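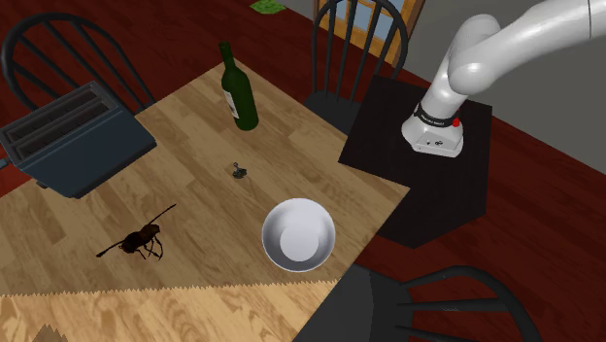 **From the Remote Handling Desk, Gukport**

I had been driving the arm for maybe a minute when I put the wine bottle through the table. Straight through, like a spoon into soup! The simulator at Gukport forgives you for that sort of thing (you hit reset and everything pops back to where it started), but I still said sorry out loud, to a bottle made of math.

I'd come to learn how you teach a robot a chore by doing the chore yourself, and I'd pictured something grander. What you get is a desk, a screen and a hand controller called the Saliba, which sits in your palm like a fat computer mouse and copies every twitch of your wrist to the arm. You move, it moves. The software saves the whole thing, and later the learning program, Clinen, chews through the recordings and tries to work out what you were up to.

My room was a dining room, more or less. Wooden table, black spindle-back chairs, a blue toaster, a white bowl, the bottle. Also a large brown cockroach, sitting on the table near the toaster. I steered wide of it all day. I know it's silly and I don't care.

Leen Matar sat next to me for the first session and was kinder than I deserved. Her main note was that I kept fidgeting. I'd swing the arm out, think better of it, back up, hover, wiggle. To me that was just thinking. To Clinen it's all part of the lesson, wiggles included, and if I hesitate over a bottle every time, then the robot may learn to hesitate over bottles too. So you plan the move in your head first, hands still, and then you go. It feels a bit like parallel parking with your in-laws in the back seat.

By my sixth try I had the hang of the reach. The grip took longer. From across the room everything looks easy, but the close view, the one looking past the gripper, is a different sport. You get two big black fingers, a lot of wood grain and a green circle where your bottle ought to be, and you have to trust that the rest of it is down there somewhere.

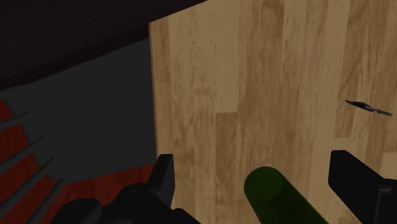
Jeferson Bezerra thinks I'm too soft on the controller. The close view would bother people a lot less, he told me over lunch, if the Saliba pushed back when the fingers met something, and until it does he'd take fewer recordings from patient people over a mountain of them from anybody who can hold a mouse.

I see his point, though I'd argue the mountain has its charms. The Gukport library stood at 2646 recordings when I visited, and I spent a happy hour just watching other people's. You can tell them apart! One person swoops. One creeps up on everything from the left. Somebody from the Zustholm office sets each object down so gently that I caught myself holding my breath, and I watched that one three times.

Mine are in there now as well, the decent ones anyway. Leen let me pick which to keep, and I kept more than I should have. There's a really lovely one near the end where I go out, close the fingers, lift, and come home without a single wobble. The through-the-table one I asked her to delete. She says she did, but she was laughing when she said it, and I've since heard it gets shown to new people on their first morning.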